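Radio notes: all change on the Grillamthorpe breakfast show

Well, it's been a busy couple of weeks for anyone who likes to wake up to local radio round our way. Grillamthorpe Community Radio has moved its breakfast show forward an hour, so it now starts at 5 in the morning, and the old mid-morning phone-in has gone altogether. I rang up to ask if it was coming back and was told "not this spring", so read into that what you like!

I'll own up to being a bit put out. I had the phone-in on most days while I got through the ironing, and I once got on air myself to complain about the bus shelter on Harasym Road (they cut me off for the travel news, but I'd made my point). 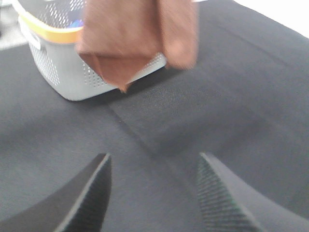

In its place we've got two hours of music and what the station calls "neighbourhood chat", shared with the studio over in Gillville. I've given it a fair go. The music is fine, a bit heavy on the eighties, and the Gillville end is livelier than I expected. What I miss is hearing people I might bump into at the post office. You do get the odd dedication, but you have to send it through the Flokow app now, and it took me more than 4 goes to get mine accepted. When it was finally read out they got the street wrong.

The breakfast show itself is much better for the change, I think. The early start suits the shift workers, and the news has been given a proper slot at the top of the hour instead of being squeezed in between jingles. They've also dropped that awful competition with the mystery noise — three weeks on the same noise, and it was a stapler. 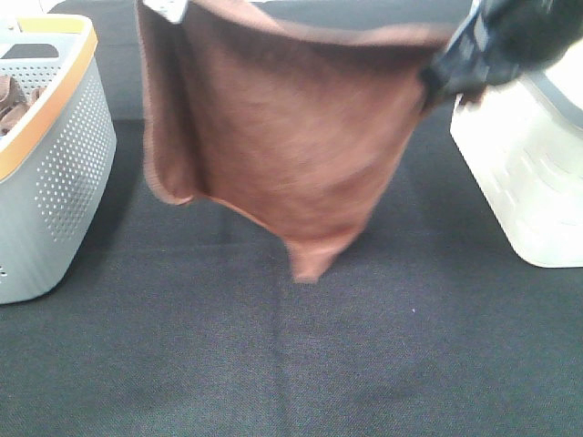
Reception is still a sore point. Up at the top end of the village I get a clear signal in the kitchen and next to nothing in the back bedroom, and the trick of standing the radio on the windowsill only works until a lorry goes by. The station says the new aerial should be up before the end of March. They said the same about last March, mind you, but there is scaffolding this time, so I'm hopeful.

If you'd like the phone-in back, or you're glad to see the end of it, the station is taking comments by post and at the front desk, which is open from 2 until 4 in the afternoon. Do say which show you mean, as they've had a few letters that only said "bring it back". 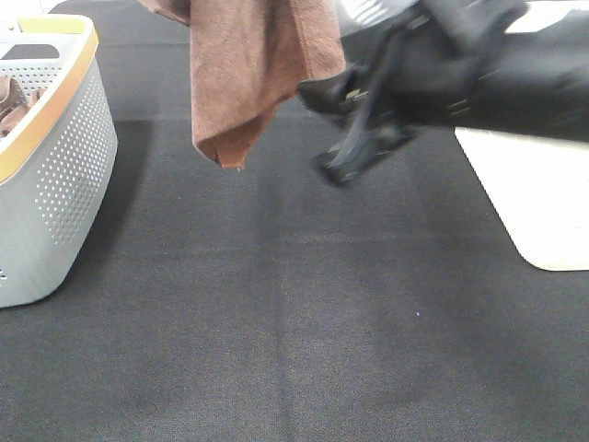

Laundry basket on the dark grey carpet.

Next time I'll have a listen to the new Sunday-style request hour, which for some reason goes out in the middle of the week.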